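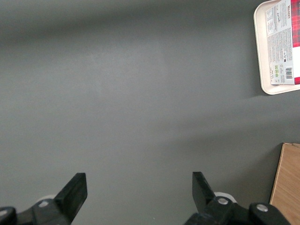 **Figure 2.** Gray work surface under uneven light.

### 4.2 What people mean by "gray"

Paint names have never had much to do with paint. Of the 1,940 color cards in the Zidar collection, 551 carry a name that the maker files under gray, and the names range from the plain (Slate, Ash) to the kind that suggest a long afternoon in a small office (Widow's Pocket, Maybe Thursday's Rain). We asked readers of the cards to sort them by name alone, then by chip alone. The two sortings had little to say to each other.

Wragg's earlier work treats this as a failure of naming. A good name, in her account, should let a customer in the store picture the wall at home. We have some sympathy for this view, having painted a hallway. But it assumes that the wall holds still. A matte gray under a lamp can run from charcoal to nearly silver within an arm's length (Figure 2), and a person asked to name it has to pick a spot first. Most of our readers picked the lightest one. Two picked the darkest and defended it at length.

Grønli takes the opposite line and holds that color names are a form of light verse. This explains Widow's Pocket. It does less well with the Karnard cards, where nine grays are called Gray and told apart by a letter, and where readers nonetheless reported firm feelings about the letters. "F" was thought cold. "C" was thought to be something one might put in a kitchen.

The Budel cards fall between these poles. Their names pair a thing with a mood, as in Patient Stone, and readers matched them to chips a little more often than they matched the others. Whether the mood or the stone did the work is hard to say, and the coding scheme set out in Limsakul does not separate the two. We kept the scheme anyway, having already printed the forms. Section 4.3 turns to beige, where agreement was higher and interest among the readers noticeably lower.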